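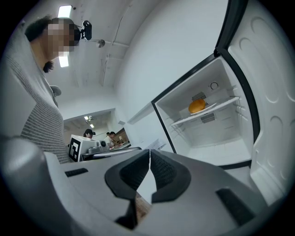

Regional Air Routes and Small-Town Tourism: the Pruvholm to Imness Service
Final project report, Tourism and Transport Studies

Why we chose this route

Our group wanted a route small enough to understand properly, and we could hardly have picked a better one. Flemo began flying between Pruvholm and Imness in January, and our whole class was talking about it. A town that used to mean a full day's drive is now 60 minutes away!

What we did

We compared the winter timetable with the old coach timetable, read the town's visitor reports and ran a short survey in the arrivals hall at Imness. We handed out forms after the morning flight and collected 900 completed ones over the term, which was far more than we had hoped for (people waiting for bags are very generous with their time).

What we found

Flemo runs 9 return flights a week in the high season and fewer after that. Most travellers we surveyed were on holiday, but a good share were visiting family or coming back from medical appointments in Pruvholm. We hadn't planned for that group at all, and we added a question for them halfway through.

The Wróbel guest house, close to the harbour, told us its bookings now follow the flight days almost exactly. Imness has some 2,000 residents, so even one full plane changes how busy the centre feels – the bakery has started opening earlier to catch the first arrivals.

Problems with the data

We only surveyed people coming in, never those leaving. The afternoon flight is missing because it clashed with our labs. Our colour-coded spending chart also mixes single travellers with families, and we would separate them next time.

Next steps

We'd love to repeat the survey in the low season and add the coach passengers. The forms and the spreadsheet are in the shared course folder.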